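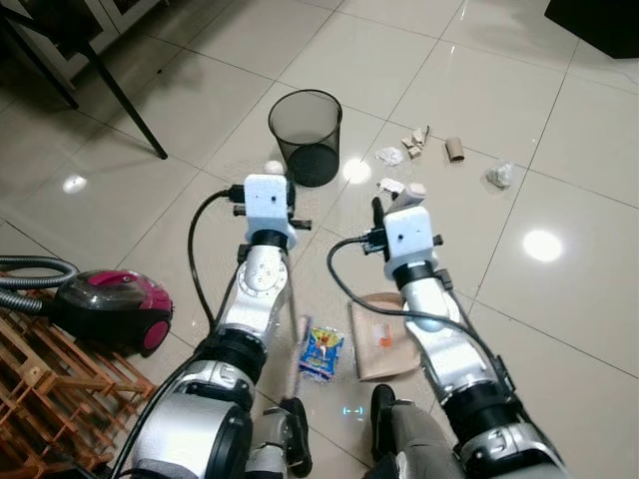
Jannik Nolte and Svenja Weidemann
Building Services and Cleaning Practice, Unit 4 handout (revised August)

4.1 Scope

These notes cover loose litter on hard floors: small dry items that are picked up by piece before any sweeping or mopping starts. Spills, broken glass and food residue are dealt with in Unit 5.

4.2 Reading a tiled floor

Glazed tile is easy to clean and hard to inspect. The floor at the head of this handout is glossy white with thin grey grout lines, and the ceiling lights reflect in it at several points. Two effects matter in practice.

Low contrast. A white item on a white tile has little outline of its own. The small white ball in the photo is the typical case. Dark or printed items are found on the first pass; white ones are commonly left for the second.

Glare. A reflected lamp can hide a small item completely. The reflection moves with the viewer, so the floor is inspected from two standing positions at least two tiles apart.

Grout lines can be used as a search grid. With tiles of 600 mm, a strip two tiles wide is within reach of one person without side-stepping. Work strip by strip toward the exit.

4.3 Order of work

Place the bin first. It stands on the floor inside the strip being worked, on the side where most of the litter lies. In the photo the pieces are clustered to the right of the basket, and the right side is therefore cleared before the rest.

Pick up large light items next. Snack bags and wrappers shift in a draft and may cover smaller pieces. Fold or press them flat – an inflated bag takes up bin volume out of proportion to its weight.

Then collect rigid items. Balls and anything cylindrical are lifted from above, never pushed along the tile. An upright grip on a cylinder keeps its contents in place if the cap is loose.

Fragments come last and may be taken with a hand brush if there are more than 8 in one strip.

4.4 The bin

A round mesh wastebasket is suitable for dry litter only. The wire wall lets liquid and crumbs through, and an unlined basket should be emptied over a sack. Advantages are low weight and a visible fill level. The rolled rim protects the hands and holds the edge of a liner.

Release items over the center of the opening. Dropping from more than 100 mm above the rim increases the share that bounces out, mainly balls and hard caps.

4.5 Exercise

The Falley practice room is divided into four strips. Each pair clears two strips, once with the ceiling lights on and once with them off, and records missed items by color and size. Use the Skunov sheet for the record. Results are entered before the next session – incomplete sheets are returned.

Reading: Awad course reader, the section on hard floor inspection. The table of gloss values may be skipped.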